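The Stapler That Ate My Winter

I write for a living, mostly on screens, and yet in November I fell hard for a stapler. Blame the Brimari, the little paper shop my neighbors in Lorkisness treat like a second living room (there's a kettle!). I went in for envelopes and came out with opinions about hinges.

What gets me is how plain a good stapler looks lying on its side, half open, the handle and the base making a skinny V with the shiny magazine in between. 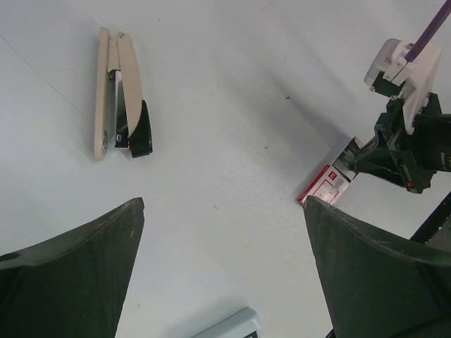

The refill ritual

I love loading day. You clear the table, set the little box of staples next to the stapler and take your time. I once fed 3,000 staples through one machine while putting together a run of zines, and I was still cheerful at the end, which my wrists can't say.

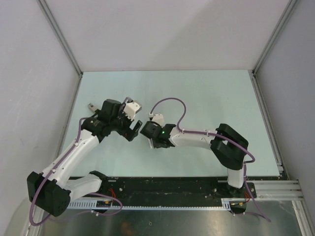 Anyway, my rule is to give the job some elbow room, because a row of staples dropped on a crowded desk goes straight under the keyboard and lives there forever.

Know your numbers

People skip the label and then wonder why everything jams! Read it first. Mine went through 9 jams before I bothered. 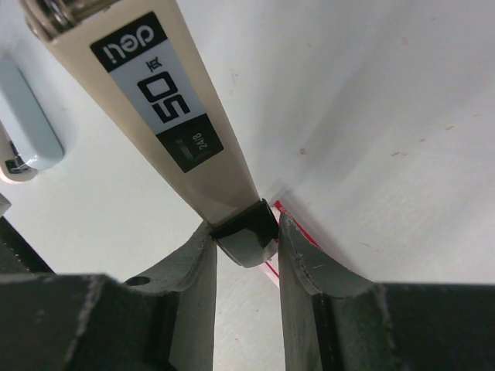
A cream Deli, marked for 50 pages and 24/8 staples.

Fifty pages is a lot of paper, by the way. My longest handout has never come close, but I like knowing the muscle is in there.
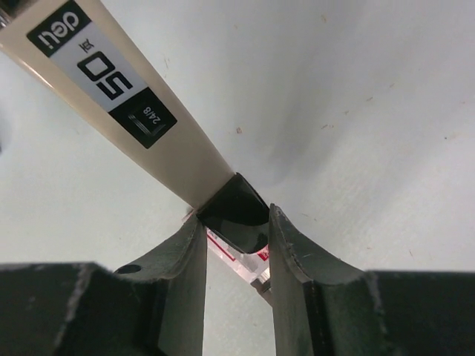

And I do have a soft spot for cream plastic. Black hides the scuffs, sure, but cream looks like an office where somebody still answers the phone. I'm keeping mine by the window, next to the tape.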